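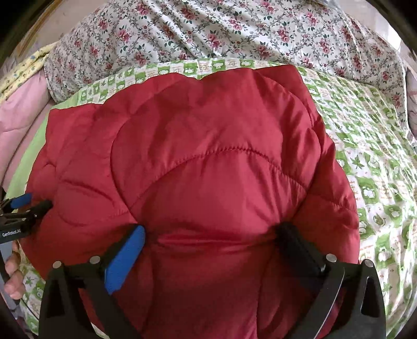 Both tips into the red quilting, with a fold pulled tight between them.

4 min read

I've had the Zaltel hand-held grippers for 13 days now, and I've mostly used them on bedding and coats (Mebrat Endale told me to skip the foam blocks and go straight to the soft stuff – good call!). My old pair was the Flomesik, so that's what I keep measuring them against.

First, the pads. I love them! On slippery quilted fabric the Flomesik tips would skate right off unless I squeezed like crazy, and these bite with a pretty light pull. I ran 60 pinch-and-lift tries on puffy cloth and got 43 clean ones. My best day with the Flomesik was nowhere near that.

The jaws open nice and wide too, so you can press down on either side of a seam and bring the cloth together.

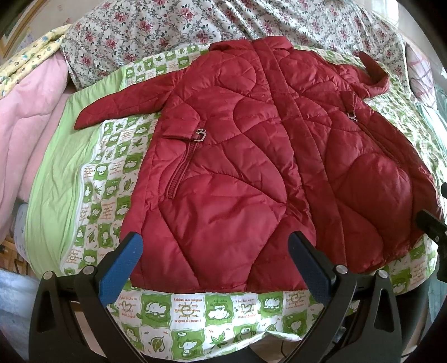

Tips down at the hem of the red puffer, collar at the far end.

Jackets are harder. A hem is fine, a sleeve is fine, but zipper pulls drove me nuts – the tips are just too chunky for little metal tabs, and I gave up after five tries. Ayantu Lemma swears by the narrow pads from Hailu for that, and I may order a set.

My other gripe is weight. After a long stretch of folding my wrists were toast, and the Flomesik wins there, no contest. I'd still buy the Zaltel again for fabric work. For small hard parts, borrow one first.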